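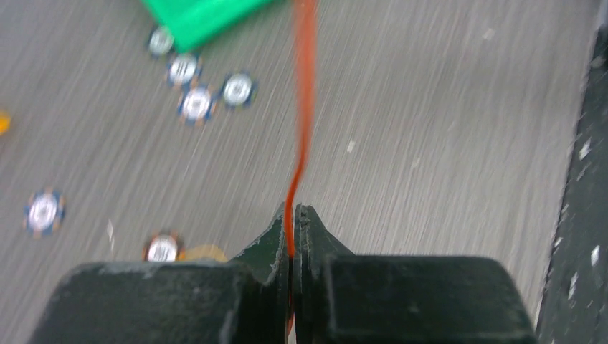

Skarphéðinn Ravn

Notebook, October, started a bit after two

Back on the chips and the red wire. Valdemar wants the Hafstein table dressed before the end of the month and I'd rather get the fiddly bits out of the way while the bench is free (it won't be for long, the Humstead shelving is due back any day).

Chips first. I've got the blue-rimmed ones out on the grey top, the sort with the pale middle and the little orangey notches round the edge, and I'm very taken with them! They look right against the grey, much better than on the green cloth we tried for Urnurach, where the blue went muddy under the lamps. The full order is 1000 and the box came in at 969, so I've written to Drundulwood about the rest. No reply yet. Valdemar says they'll argue. Let them, I kept the delivery slip, it's in the blue folder under the kettle shelf.

Now the wire. The plan is still to hang the stacks in a loose curtain over the table, each chip drilled through and threaded, with a knot or a crimp underneath to stop it sliding. I like the red-orange a lot, but it's thin and it has a memory: it comes off the reel wanting to be wavy and I can't decide if that's charming or just messy. Tried pulling a length over the edge of the bench last week and it came out straighter but kinked in two places. A small weight overnight might be kinder. Lengths cut at 2000 mm, trimmed later, with 70 strands if we keep the spacing as drawn. Valdemar thinks fewer. We'll see once a row is up.

Drilling notes, mostly for V: go slowly, back the chip with scrap, and come in from the face with fewer marks on it. The pale centre scratches if you so much as look at it, so wipe the bench down between batches. I keep finding little white flecks all over the top and I've no idea what they're from, the old filler probably.

Still to do: find the fine crimps (not in the drawer marked crimps, of course), ask about the ceiling hooks at Hafstein, test one strand with the lamp on it.

Kettle's on. Valdemar, if you read this before I'm back, please leave the reel where it is.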